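Blinds behind glass: cleaning them without losing a whole day

3 min read

2023-12-27

Quick one between holidays. Office was half shut so I finally did the meeting room glass and the blinds, and a few people asked how, so writing it down before I forget.

Blinds first, glass second. Always. Dust off the slats lands on the glass and the floor and if you did the glass already you get to do it again. Did that in August. Never again.

Close the slats all the way one direction. Dry microfiber, top to bottom, light hand. Then flip them the other way and repeat. No water yet!! Water on dusty slats makes gray paste and the paste gets in the ladder cords and stays there.

Old cotton sock over the hand works as well as the tool they sell for it. Turn it inside out when one side is done. Kitchen tongs with a cloth rubber banded on each arm is good for thin slats but slow -- I give up after 4 or 5 slats every time and go back to the sock.

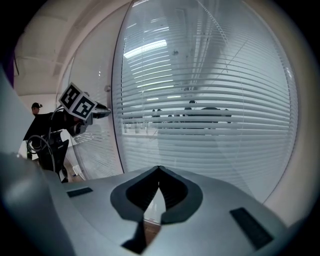 For sticky spots, bowl of warm water, one small squirt of dish soap, wring the cloth nearly dry. White slats show every drip mark so wipe and dry right away, dont let them air dry. Leave the slats half open for 30 minutes after so nothing sticks together.

Glass. Big panels want a squeegee, paper towels just push it around. Wet the whole pane, start in a top corner, pull across, wipe the blade, overlap a bit on the next pass. Bottom edge last with a folded cloth. Keep a towel along the floor if its wood, drips get in the gaps.

Lights off while you wash, on when you check. The ceiling light in the glass hides streaks if you stand straight in front so look from the side, low down. Wipe one side up and down and the other side across, then you know wich side the streak is on.

Seams where two panels meet -- cotton swab, or a butter knife with a thin cloth over it. Go easy, dont pick at the seal.

Fingerprints at hand height come back in a day whatever you do. Keep a dry cloth in a drawer near the door, 20 seconds, done.

Somebody in the meeting? Leave the inside for later, do the outside quietly, squeegees squeak. A drop more soap helps with that.

Miloslav asked about vinegar. Fine on plain glass, a splash in water. Not on anything with film or frosting on it, I clouded a strip once and its still cloudy.

Dust every other week and the wet wash hardly ever comes up. Vacuum with the soft brush, lowest setting, slats closed. Cloths go in the wash with no fabric softener or they smear.

Related tips
Squeegee blades: when to flip, when to toss
Getting tape marks off a glass door
Untangling a blind cord
Coffee rings on the meeting table
What to keep in the cleaning drawer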